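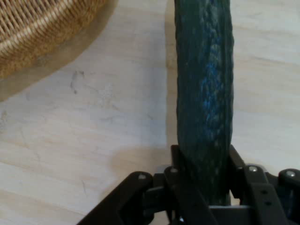
Incident Report, Station 4

Szu-yu Cheng wrote incident reports the way she had been taught to at Oltano, in the past tense and without adjectives. The template had nine fields. She had filled in seven of them by the time the night shift came on.

Field one: equipment. Single arm, parallel-motion gripper, wrist camera, Wekberg controller. Field two: task. Produce handling, basket to table and table to basket, mixed items. Field three: item in hand at time of fault. Cucumber, one.

Field four was for injury. She had typed "Bruised knuckles, left hand, E. Chege, first aid only," and then looked at the line for a while before she went on to field five.

The fault was easy to state. At 16:12 the arm was holding a cucumber over the table. Erick Chege pressed the pause key on the pendant. The screen went amber, the word PAUSED came up, and the arm stopped. He opened the guard and reached in to move the basket a few inches to the left. Four seconds later the arm finished the motion it had been making. It carried the cucumber through the place where the basket had been and struck his hand against the rim. Then it stopped again. The screen had said PAUSED the whole time.

"It didn't hurt much," Erick told her. He had a cold pack on his hand and was reading the pendant log over her shoulder. "It was slow. It was at the slow speed."

"Was the guard switch open?"

"I opened it. I heard it click."

"The log says closed."

He put the cold pack down. "Then the log is wrong."

Cheng pulled the harness drawing. The guard switch had two channels, and both were supposed to run to the safety relay. On the drawing they did. She went to the cabinet with a meter and Kiyoshi Kubo held the flashlight. Channel A was wired to the relay. Channel B was wired to the relay. Across the two terminals of each channel, tucked behind the label strip, somebody had put a short piece of white wire with neat crimped ends.

"That's a jumper," Kubo said.

"Two jumpers."

"They're well made."

She photographed them and left them where they were. Kubo turned the main switch off and hung his lock on it. She hung hers next to it.

The jumpers explained the guard. They did not explain the four seconds. A paused arm behind an open guard should be held by two separate things, and both of them had let go. Cheng did not like to close a report on one cause when the numbers asked for two. She took the controller log home on a drive and went through it at her kitchen table until it stopped making sense, slept, and went through it again.

The motion queue was the answer, or most of it. The grasping software came from a small company called Bulliretti. It sent the arm its moves in batches, and each batch carried a time stamp. When the operator pressed pause, the Wekberg controller held the batch it was running. It did not refuse new ones. If a new batch arrived during a pause, the controller checked whether the stamp was later than the pause request. If it was, the controller took it as a fresh command from a person who had meant to resume.

The two clocks were not the same clock. The Bulliretti machine had drifted 501 milliseconds ahead. Any batch it sent in the first half second after a pause looked newer than it should, and the stamp on the one that moved Erick's hand was inside that window. The controller had put it in line, waited for its buffer timer, and run it. The amber screen was drawn by a different process, which had never been told.

She called Afaf Chidiac, who had commissioned the station for Wijaya and had since moved to the Oltano office across the parking lot.

"Did you sync the clocks?" Cheng asked.

"At commissioning. It's on the sheet."

"And after?"

"There's a service that does it. It runs from the plant network." Chidiac stopped. "You moved Station 4 off the plant network."

"In June. For the camera traffic."

"Then it hasn't run in a while."

Cheng wrote that down. She had signed the network change herself. Her initials were in the box, small and square, under a line that said No effect on safety functions.

"What about the jumpers?" she said.

The line was quiet long enough that she checked the phone.

"We used jumpers for the reach test," Chidiac said. "The guard kept tripping when the arm vibrated. They were on the removal list."

"Who did the removal list?"

"I did. I'll come over."

She came over in four minutes with the commissioning binder under her arm. The removal list was on page 29. It had eleven lines, and ten of them were ticked. The line for the guard jumpers had a pencil dot next to it, the kind a person makes when resting a pencil on paper and turning to answer a question.

Chidiac looked at the dot. Then she took out a pen, wrote the time next to it, and signed.

They ran the test the next morning, jumpers out, clocks still wrong, with a foam block where the hand had been. Kubo ran the pause key and Naomi Simiyu from maintenance ran the counter. With the guard open the relay dropped the drives every time. With the guard shut the arm paused and stayed paused for 300 cycles, then for nearly 300 more. On cycle 583 it waited four seconds and moved.

"There," said Simiyu. She wrote the number down.

"Again," Cheng said.

They went to 1713 before they had a second one. After that she had them set the clocks and start from zero, and she sat on an upturned crate with the binder open and watched the arm set a cucumber down and pick it up.

Field eight was root cause. The box allowed for one. She typed the first one, then the second, and the form would not save until she deleted a line. She printed it instead and wrote the rest by hand, down the margin and onto the back.

Field nine was name of responsible person. Chidiac had already signed there. Cheng uncapped her pen and signed underneath.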